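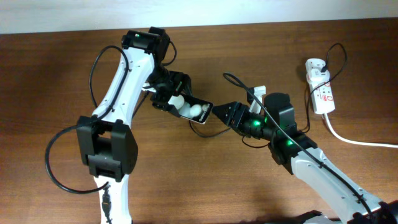
Two robot arms passing a small object over a wooden desktop.

Haddale cycle counts published, 20 June 2023

Automatic counters on the Skivell to Bestcombe cycle route logged 2,031 trips in their first full month, according to figures released by the Haddale transport team. Weekday trips made up the larger share, with the morning peak falling between 7.30 and 8.30.

The route's second section, past Ibarra Works, will close for resurfacing in July. Riders will be diverted along Mill Lane, adding up to 25 minutes for those on foot. Cyclists must dismount at the level crossing.

A further 40 covered stands will be fitted at Bestcombe station once the surface is complete. Route engineer Tomoyo Yagi said the counters would stay in place during the works, set to record in both directions.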